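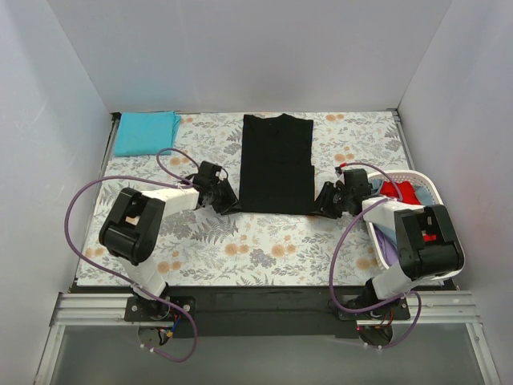 Black tee on the fern mat, sleeves in, hem toward the front. Turquoise one folded at the back left, basket on the right.

January 17, 2025
Folding bench, notes by Hiwot Tilahun

I want to get all of this down while it's fresh, so forgive the length, and skip to the bit on hems if that's all you came for.

First, the mat. I know there was some grumbling when I swapped the plain gray one for the one with the ferns and the peachy round flowers, and I understand it, it does look a bit like somebody's breakfast table. But I've come to love it. A black shirt on that white background shows every edge, and I can see straight away whether the side is running true or wandering off toward the basket. With the old gray one I was forever bending down to look for the hem. The one thing I'd warn you about is pale laundry. The light-blue piece in the basket is going to be much harder to read against it, and I may bring the gray mat back just for the pale things. It's rolled up behind the Talberg shelf if anyone needs it before I do.

Now the black tee. I've settled on collar at the back, hem toward the front, sleeves tucked in first so the whole thing becomes a tall rectangle, and then the hem comes up to the collar. For months I did it the other way around, halving it first and fussing with the sleeves afterward, and I always ended up with a fat lump on one side. Sleeves first is so much calmer! Smooth from the middle outward with a flat hand, and do the bottom corners last, because that's where the slack ends up and you want to be able to pull it out gently.

About hems. Take hold of both lower corners together. If one goes up ahead of the other you get a twist right across the front, and no amount of patting afterward will take it out (I have patted a great deal). On the black tee there's a seam line down toward the right, faint but there if you look, and I've started using it as my guide. If it stays straight, the fold is straight. I'd like to try this on the others too, though I suspect the thin ones won't have a seam worth following.

The turquoise one at the back left is folded and I'm mostly pleased with it. The left edge is lovely and the right edge is a bit rumpled, and I left it that way on purpose so I could compare it with the next one. Please don't neaten it! I know how tempting it is. My rule for the stack is that a fold passes if it can be picked up with one hand and set down again without opening, and I'll try it on that one when the black one is ready to go beside it.

On the basket: I'm piling things in loosely now. In July I was laying everything in flat, thinking I was being helpful, and of course everything came out already half folded along lines I didn't want, and I spent more effort undoing those than I would have on an honest heap. The white one with the lattice sides is the one to use. You can see through to what's lower down, so I know there's a purple one waiting under the red and the blue without digging for it. Keep it on the right. I tried it at the back for a while and kept dragging sleeves across whatever was already folded.

I've been putting a limit of 60 seconds on smoothing each shirt before the first fold, and I think that's generous for a plain tee. Past that I'm only moving the same wrinkle from one place to another. Hwyl for the longer garments will have to wait until I've got a few more plain ones behind me, and anything with buttons can wait longer still.

The log sheet is up to line 936 and there's room for plenty more in the Cendcombe binder, so please carry on in that one and don't start a new one. Write the color, which way the collar was facing, and whether it passed. If it didn't, a word or two on where it went wrong is worth far more to me than a bare cross. "Left corner slipped" is perfect. "Bad" is what I wrote all through July and I can't make anything of it now.

Still to do:
Finish the black tee and set it next to the turquoise one
Red next, then the purple
Light blue last, on the gray mat if I remember
Ask at Palma whether they have a second basket like this one
Shake out the fern mat, there's lint gathering toward the front

I'll add the passes and misses underneath once the basket is empty.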